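古いデスクトップの中を掃除した

2021年3月27日

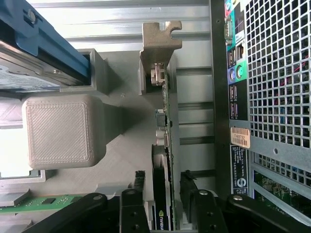
中の掃除はどのくらいの間隔でやればいいのか。うちでは年に2回、3月と10月にしている。床に直置きしているなら、もう少し増やしてもいいと思う。

前回の10月は引っ越しでできなかったので、今回は1年ぶりになった。電源を切ってコードを抜き、10分ほど置いてから側板を外す。ネジは小皿に入れておく。前に1本なくして、机の下を延々と探したことがある。

ほこりは柔らかい刷毛で浮かせて、掃除機のノズルを少し離して吸う。グラフィックボードのまわりは刷毛が入りにくいので、綿棒も使った。メモリの両脇も同じ。灰色の樹脂のダクトは外そうか迷ったが、爪を折りそうなのでそのままにして、隙間から刷毛を入れた。

背面の端子も外側から軽く払った。紫と緑の丸いPS/2はもう何年も使っていない。シリアルポートにいたっては一度も挿したことがない。USBはプリンターとキーボードでふさがっているから、抜いたついでに差込口のまわりを拭いておいた。

ハードディスクは青いトレイに入ったまま触っていない。中身は昔の写真と家計簿で、先週Lakleyの外付けに写し終えた。そちらが一杯になるまでは両方に置いておくつもり。

刷毛は近所の文具店で買った1,000円のもの。Rosineに借りたエアダスターも試したが、室内だとほこりが部屋に散るだけだったので、途中でやめて刷毛に戻した。使うならベランダに出したほうがいい。うちのは重くて、運ぶ気にならなかった。

側板を戻して電源を入れたら普通に起動した。音は前と変わらない気がする。次は10月。その前に机の裏の配線をどうにかしたい。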